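21 September 2026 — cloth folding, Farkside bench

Back on the blue cloth today and I'm so glad we kept it! The weave takes a crease and keeps it long enough to look at, and the color makes every shadow easy to read. Myrto Chrysikopoulos wants the notes on soft folds written up before December, so I'm putting down what I see while it's fresh.

First thing, the bunches. When the cloth gathers unevenly, the top of the fold likes to curl over into a little lip, and the creases underneath go a much deeper teal than the part facing the light. 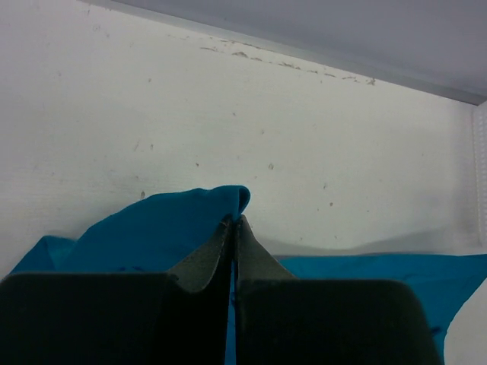
*Bunched fold with the rolled lip at the top, flatter cloth to the right.*

I love that lip. It's the bit I want to catch in the Piras sheet, where we've only been logging "flat" and "not flat" — far too coarse. Proposed grades: flat, creased, bunched, rolled. Four is plenty for now.

Second thing, folds that cross the whole width. On the white tabletop they're a pleasure to study, with dark gaps showing wherever the fabric lifts.

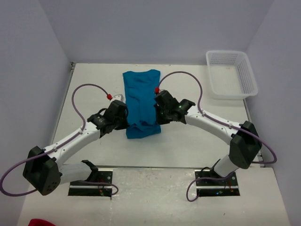 A long narrow shape also makes the corners easier to compare, and I'd like us to note which one sits higher every time. The old Prustonau notes skip corners completely, and page 43 of the binder has a nice blank table we could use for it.

To do: copy the grades onto the Ginmont card, ask Myrto if "rolled" needs its own column, try the 2 thicker cloths from the drawer. Can't wait for those!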